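Rain gauge reads zero during rain, Clindau backyard station
Status: Open, waiting on reporter
Opened by: Obinna Okonkwo
Opened: October 26, 2025
Station name on the map: Trerkside

The rain total on my station stays at 0.00 while it is raining. Temperature, humidity and wind all update as usual. The station has been up since May and the rain numbers were fine until this month. The console is indoors in the kitchen and shows full signal.

First noticed after a storm that put water over the edge of the patio. The neighbor's Zollard gauge showed a normal total for the same storm. Mine showed nothing, and the daily graph is a flat line.

Tried so far:
Power cycled the console. No change.
New batteries in the outdoor unit. No change.
Re-paired the outdoor unit with the console. Wind and temperature came back right away, rain still at zero.

Reply from support
Please take the funnel off and tip the bucket by hand a few times, slowly. Each tip should add to the total within a minute or so. Also check the screen at the bottom of the funnel for leaves and seed fluff. If you use the Sani logger, tell us which version you are on.

Reply from Obinna Okonkwo
Funnel was partly blocked with maple seeds and some grit. Cleaned it with an old toothbrush. Tipped the bucket by hand and got nothing on the console the first time. I then moved the bucket all the way over until it hit the stop and got 2 tips counted out of many. So the switch does work sometimes.
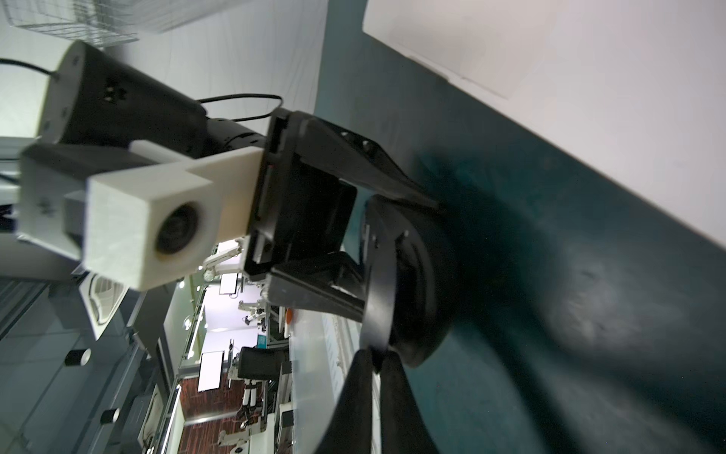
Sani logger is version 3. The log has no errors in it, only the normal upload lines. I poured 300 ml through the funnel with a slow drip and the total didn't move. Did it again with 700 ml, same slow drip, and it went up a little and stopped. Water was coming out of the drain holes both times, so it is getting through.

Reply from support
Thanks, that rules out the radio and the logger. It sounds like the magnet on the bucket is sitting too far from the switch. Look for a spider web or dirt under the pivot first, then check that the pivot pin is seated on both sides. If the pin has slipped, the bucket rides off center. Please don't bend the switch leads.

Reply from Obinna Okonkwo
Pin was out on one side. Pushed it back in and the hand tips now all count. Level is off too, the pole leans toward the fence, so I will fix that before the next pour test. Showers in the forecast overnight. Please leave this open until I can compare with next door again.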